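4. Setting Up Your First Sweetener Reduction Trial

Welcome to the fun part! By now your Rillden dosing unit is level, rinsed and talking to the control panel (if it isn't, go back to section 3). This section takes you through a first trial batch, in which part of the sugar in a drink base is replaced with syrup and soluble fiber.

Before you start

You will need a drink base you already know well, the fiber blend, the syrup, and a clean 2-liter jug. Pick a recipe your team has tasted many times. A familiar lemon base is great for this - even a small change in sweetness jumps right out at you.

CAUTION: Syrup lines can be hot after a cleaning cycle. Wait until the panel shows READY before you touch any fitting.

Running the trial

1. Press MENU, then TRIAL, then NEW. Type a batch name of up to 12 characters.

2. Set the batch size to 100 liters. Smaller batches are possible, but the fiber feeder is happiest at this size or above.

3. Enter the sugar level of your standard recipe, then the level you want to reach. The panel works out the syrup and fiber amounts for you and shows them side by side.

4. Check the fiber figure against the limit on your ingredient supplier's data sheet. The unit does not know your local labeling rules, so this one is up to you.

5. Load the fiber hopper to the lower line and close the lid until it clicks.

6. Press START. The mixer runs slowly at first, then picks up speed as the fiber goes in.

NOTE: If the panel shows code 136, the fiber is bridging in the hopper. Press PAUSE, tap the side of the hopper with the rubber mallet, and press RESUME. Code 856 means the lid is open.

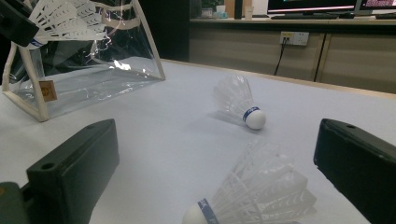

Users at the Bovcombe plant wrote to tell us that they let the batch stand overnight before tasting, and that the fiber gave a much rounder mouthfeel the next morning than it did straight from the mixer. They asked for this to go in the manual, so it is now step 8!

7. When the panel shows DONE, draw off one jug from the sample tap and throw it away. Fill the jug again for your real sample.

8. Cover the sample and chill it overnight.

9. Taste it next to your standard recipe, both at the same temperature. Write down sweetness, body and aftertaste before anyone starts talking.

10. To adjust, open the batch, choose COPY, and change one value only. You will learn so much more from a single change - and the panel keeps every version, so go ahead and play.

CAUTION: Do not leave fiber in the hopper between trials. Empty it, brush it out and run the DRY PURGE cycle.

Saved trials can be moved to full production from the RECIPES screen. See section 5.

Manual revision 2021-07-12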